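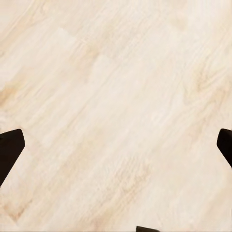
TRERNEO, April

I came to Trerneo for the walking and stayed an extra night for the ferry, if that makes sense. My plan was three days on the coast path, then home. Then Ginevra Fontana, who runs the guesthouse on the harbour steps, asked if I'd been over to Cultach yet, and looked so disappointed when I said no that I rebooked my train there and then.

The boat goes at ten past nine and it's small (bring a proper coat, even if the sun's out!). There are 47 seats and I'd say sit on the left going over, where you get the cliffs and, if you're lucky, seals. I wasn't lucky. I did get a long chat with the skipper, Cledwyn Craddock, who told me which pub to eat in and which one to walk straight past, and I'm too fond of my own skin to print the second.

Cultach itself is one village, one hill and a great many sheep. The loop round the island took me most of the morning with stops, and I stopped a lot – the path drops down to a white beach on the north side where I ate two cheese rolls and very nearly fell asleep. The climb after that is steep but short.

Lunch was at Grasso, up behind the slipway. Order the crab. Petro Koval cooks it with brown butter and far too much garlic, and I'd have it again tomorrow. It was £31 for two courses and a glass of white, so hardly cheap, but the portions are huge and they let you sit as long as you like.

Do keep an eye on the time, though. The last boat back leaves at 5 and Cledwyn doesn't wait.

We use cookies to improve your visit. Accept all | Manage settings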